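Visit notes: a morning with the hand grippers at Drustex

Sinéad Phelan met me at the side door and took me straight past the offices. I had asked to see how they keep their hand-held grippers going, and she put me with Evaristo Cirillo, who looks after them on the bench side.

The tools are simpler than I expected. There are two fingers on a linkage, a ribbed body in the middle, and a camera that looks down over the fingers. An operator holds the thing and picks up household items with it, and the recordings go off to be used for training a robot arm.

Setup comes first. Evaristo opens and closes the fingers 30 times before a tool goes out. He watches whether both sides move together. If one lags, he backs off its pivot screw, cleans the joint and tightens it again with a small Santoro driver. He does this by feel and admits the next person would probably do it a little differently. They started writing the settings down in September.

Then the pads. They wipe them with a dry cloth between sessions and change them after 300 hours, or sooner if the texture has gone smooth. Old pads slide on plastic bags. Knitted things are the other nuisance, as loops can catch on the pins at the linkage tips.

Blue pads on the fingers, pivot screws at their base.

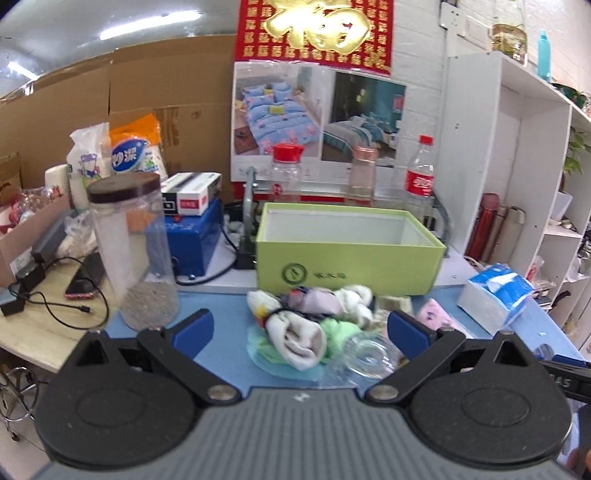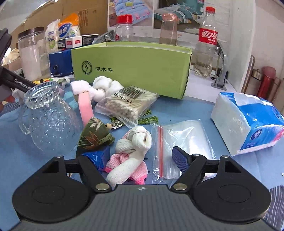 The camera check takes longer than the mechanical one. The lens gets wiped, then the tool is held still over the table while Evaristo looks at the picture on a laptop. Both fingertips have to be in view. If the mount has shifted, he loosens it, nudges it and looks again. One tool took him 40 minutes the week before I came, and the trouble was a washer put in backward.

Spares live in a Trustar drawer unit by the door: pads, screws, pins, cables. Cables go most often. Sinéad would like two complete spare tools on the shelf, but so far there is one, and it gets raided for parts.

I asked about grease. They tried a Bulon product on the joints and gave it up when lint stuck to it. Now the joints run dry and get cleaned more.

We finished with coffee in the hallway. Sinéad is sending me their check sheet, and I still owe her the name of our screw supplier.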